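Unit 7. Dimensional Change in Knit Cotton

Scope. These notes cover shrinkage in single jersey, the fabric used in most T-shirts. Woven goods were handled in February and are not repeated. Read the Claeys handout on yarn twist before the lab.

1. Sources of shrinkage
Relaxation shrinkage is the release of tension put into the fabric during knitting, dyeing and drying. The loops are pulled long on the machine and return to a rounder shape when the fabric is wetted without load. Length falls and width may grow.
Swelling shrinkage follows from the fiber itself. Cotton takes up water and its diameter increases, so each yarn needs a longer path around its neighbors. The loop has no spare yarn to give, and the fabric closes up.
Felting does not occur in cotton. It is a wool problem — see Unit 10.

2. Terms
Course: a horizontal row of loops.
Wale: a vertical column of loops.
Stitch length: the yarn in one loop, in millimeters.
Reference state: the condition a sample reaches when more washing no longer changes it.

3. Calculation
Shrinkage (%) = (original length − final length) / original length × 100
Report length and width separately. A negative value is growth and keeps its sign. Do not average the two directions.

4. Procedure
Condition the sample flat before marking. Mark three pairs of points in each direction, clear of seams and hems. Wash at 40 °C, dry flat, condition again, measure. The sample must carry no tension while it is measured; jersey stretches under a very light pull, and the error goes straight into the result.
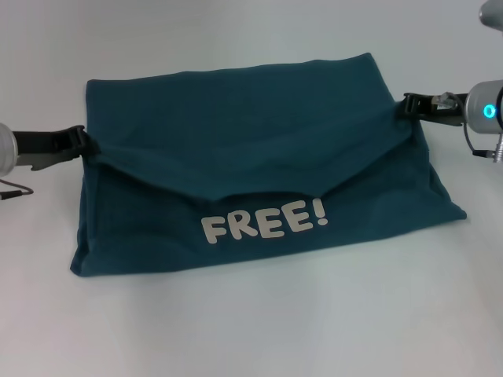
Gaëtan Pichon objects that flat drying understates what a garment does in use, and that a tumble-dried set should be run beside it. The point is fair. Tumbling moves the loops while they are still wet and brings them closer to the reference state. Groups using the Pretska samples will therefore run both methods and report them in separate columns.

5. For the lab report
State stitch length, fabric weight and drying method. Give raw readings as well as percentages. Spirality, the twisting of side seams after washing, goes in the remarks — it is a separate fault and has its own test.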